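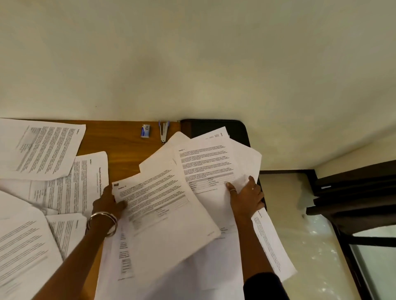

Going through the printed pages at the desk

Home > Cooking help > Pasta, rice and grains

Baked pasta goes dry in the middle when I make it ahead. How much extra sauce?

Asked 29th July
Viewed 2,481 times
3 answers

I cook a tray of baked pasta most weeks for the family and I'd like to be able to put it together the evening before, keep it in the fridge and bake it when I get in from work. When I bake it on the same day it comes out fine. When I make it the night before it comes out dry in the middle and a bit claggy, and the sauce seems to have vanished. The top is all right.

What I do at the moment:

Boil 500 g of penne for the full time on the packet, which is 11 minutes. Drain it well and leave it in the colander while I finish the sauce. The sauce is two tins of chopped tomatoes, an onion, garlic, a bit of cream cheese and whatever herbs I have. It simmers for half an hour until it's quite thick. Mix, put in the dish, grated cheddar and a bit of mozzarella on top, cling film, fridge. Next day it goes straight from the fridge into the oven at 200C for 25 minutes with no cover on.

I have looked in several cookery books and at a lot of recipes I've printed off over the years and they don't agree. One says to add a ladle of pasta water. One says to add a third more sauce but doesn't say a third more than what. Another says never to refrigerate it before baking and to freeze it instead, which I haven't got room for.

Things I'd like to know:

How long should the pasta be boiled if it's going to sit overnight?
How much extra liquid does it need, in actual amounts?
Does the cheese go on before the fridge or after?
Would a different shape be better? I can get the Fillero penne and the Zoltska rigatoni easily. Our shop also has small shells but I don't know the make.

The dish is ceramic, 30 by 20 cm and fairly deep. The oven is electric with a fan. One of the children won't eat anything with lumps of tomato, so I blend the sauce with a stick blender before mixing, in case that matters.

Thanks in advance.

Comment: Is 200C the fan setting or the ordinary one?

Comment from asker: Fan. I didn't know there was a difference in the recipes until you asked. I've been using the number as printed.

Comment: Then it's too hot for a cold dish that size. Most printed recipes give the ordinary temperature first and the fan one in brackets, and the fan one is 20 degrees lower.

Answer 1 (marked as accepted)

There are three separate things going on: the pasta is cooked too long, the sauce is too thick, and the oven is too hot for a cold dish. You can fix all of them without changing the recipe much.

Pasta. Cooked pasta keeps taking in liquid for as long as it sits in it. If it goes into the sauce fully cooked and stays there overnight it will drink most of the sauce and go soft as well. For an 11 minute penne, boil it for 7 minutes if it's going in the fridge. It should be too firm to enjoy at that point. Drain it, give it a quick rinse under the cold tap and shake it dry. I know people say never to rinse pasta, and for a plate of spaghetti I wouldn't, but here you want it to stop cooking and you've got plenty of sauce to coat it.

Sauce. Yours has simmered for half an hour with nothing added back, so it's thick before it starts. Simmer it for 15 minutes. For 500 g of dry pasta I use two 400 g tins of tomatoes plus 350 ml of extra liquid, which can be stock, milk, pasta water or a mixture. With cream cheese in it I'd go for half milk and half pasta water. When you mix it all together it should look wrong. There should be a pool of sauce in the bottom of the dish when you tip it. By the next day that will have gone.

Let the sauce and the pasta cool before you combine them. If you mix them hot the pasta carries on cooking in the dish and you lose what you gained by boiling it for less time. Don't leave it out for hours though. I spread the pasta on a tray and stand the sauce pan in a sink of cold water, and both are cool in 20 minutes. Then straight in the fridge, covered.

Oven. Take the dish out of the fridge while the oven heats up. 180C fan, covered tightly with foil, for 30 minutes. Then take the foil off and give it another 15 to brown. Check the middle is piping hot before you serve it. If you've got a probe thermometer you want at least 70 in the centre for two minutes. If you haven't, push a knife into the middle, count to ten and feel the blade.

Be careful putting a very cold ceramic dish into a hot oven. Some makes say on the bottom whether they'll stand it. If yours doesn't say, let it stand on the side for 20 minutes or so first.

Cheese. Mozzarella lets out water if it sits overnight, so I'd add that when the foil comes off. Cheddar can go on the night before, but it sticks to the foil. I keep it in a tub in the fridge and put it all on at the same time as the mozzarella.

Shape. Rigatoni is better than penne for this, as it has a thicker wall and holds up. I've used the Zoltska one and it's fine. It says 13 minutes on my packet and I give it 8. Small shells fill up with sauce, which is nice, but they clump together in the middle of the dish and you get a dry patch where they've nested. I'd leave those for soup.

Blending the sauce makes no difference to the amounts. A smooth sauce does run to the bottom more easily, so give it a stir in the dish before it goes in the oven if you haven't put the cheese on yet.

Comment from asker: Tried this with the rigatoni and 350 ml extra, half milk. It came out properly saucy in the middle and I was surprised how much had gone in overnight. It did need an extra five minutes with the foil on. Accepting this one.

Comment: Does the same apply to wholewheat pasta?

Comment from answerer: Yes, but it takes in a bit more. I add another 50 ml. I haven't tried it with the gluten-free sort, which tends to break up if you rinse it.

Comment: I'd salt the sauce after adding the extra liquid, otherwise it ends up bland. The pasta water is salty already so taste it first.

Answer 2

I don't boil it at all. Dry penne in the dish, thin sauce over the top, foil on tight, bake for an hour at 180 then cheese. You need a lot of liquid, I use 1,000 ml of stock on top of the tomatoes for a full bag. Nothing goes dry and there's one less pan to wash.

If you want to do it the night before, keep the sauce in a jug in the fridge and pour it on when you get in. Takes longer than yours in the oven so it depends what time you eat.

Comment: How big is your dish? A litre of stock plus two tins plus the pasta would be over the top of mine.

Comment from answerer: Big roasting tin. It wouldn't go in a 30 by 20.

Comment: I've done this with Fillero penne and some of the pieces that stuck up out of the liquid stayed hard. Push them all under before the foil goes on, and stir once halfway.

Answer 3

We always just use a jar. The Gitesetti tomato and basil is thinner than home made so it doesn't dry out as much. 2 jars to a bag of pasta and swill the jars out with a bit of water. My mum puts a layer of white sauce on as well under the cheese and that keeps it moist but it is more work. She gets the dried oregano from Chareonsuk near the station as it's cheaper by the bag.

Also you can microwave it covered for a few mins before it goes in the oven if your in a rush, takes the chill off.

Comment: Two jars is almost the same amount of sauce as the asker already has, so I'm not sure this would help if the pasta is fully cooked.

Comment from answerer: Works for us

Comment: The white sauce is a good idea. I make it with 300 ml milk and it can be done the night before and kept separately. Press some baking paper on to the surface so it doesn't get a skin.

Related questions

Can I freeze macaroni cheese after baking?
Lasagne sheets curling up at the corners
What size dish for 500 g of pasta?
Cream cheese splitting in a hot tomato sauce
Is it safe to reheat baked pasta twice?
Converting ordinary oven times for a fan oven

Log in to add an answer or a comment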